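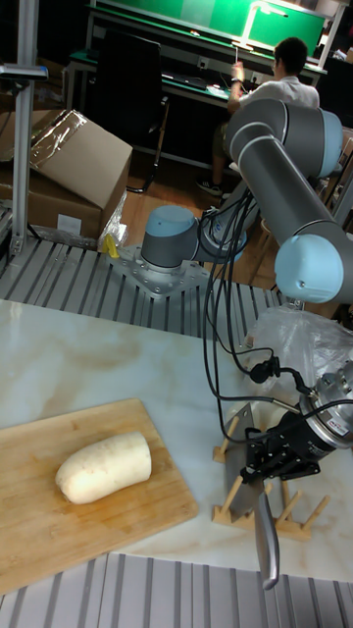
Our spring sale for the children's hospice comes round every April, and every year I end up with the kitchen table, which means I have washed, wrapped and priced more second-hand kitchenware than most people will meet in a lifetime. If you are turning out your cupboards for a sale of your own, wherever you are, I hope a few of these tips save you an evening. Start with the sharp things and get them out of the way. A large cleaver like the one at the top of the page needs its whole blade covered, so fold a piece of stiff cardboard round it, tape the open sides and write KNIFE on it in big letters. Paring knives can go the same way, just with less cardboard. Check what the rules are where you live about selling knives at all, and if you're in any doubt keep them off the table – we put ours behind it, and people ask.

Glassware next. Old price stickers come away nicely if you rub in a little cooking oil, leave it while you have your tea and then wipe it off with a soapy cloth. For cloudy tumblers I soak them in warm water with a good splash of white vinegar, and if they're still cloudy the next morning I stop worrying and put them in the 50p box. Felicidad Sarmiento uses bicarbonate of soda on a damp sponge and gets lovely results, but she has more patience than I do!

Saucepans sell much better with their lids. Tie the lid to the handle with string before you leave the house, because once it goes into a carrier bag you will never see it again. Burnt bottoms can be simmered with water and a spoonful of bicarb, left to cool and scrubbed with a wooden spoon and a bit of cloth. Not aluminium ones, mind, as they go dark.

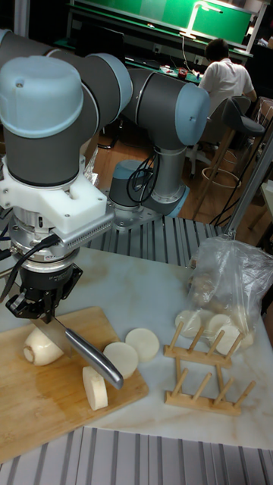 KITCHEN & TABLE

Boards and wooden things

Wooden boards look tired long before they are. Scrub with coarse salt and half a lemon, rinse quickly, and stand the board on its edge to dry, away from the radiator. When it's properly dry, give it a thin coat of food-safe mineral oil and leave it overnight. A board with a deep crack I wouldn't sell, though it makes a perfectly good stand for plant pots.

Rolling pins and spoons get the same treatment. Bundle the spoons and put a ribbon round them – Consolacion Salazar started this at Numham and I have copied her ever since.

Plates go on their sides in the box, with newspaper between each one, and no more than 12 to a box if you value your back. We price on the Wednesday evening before, so that there's only the carrying left.

12 shares
8 comments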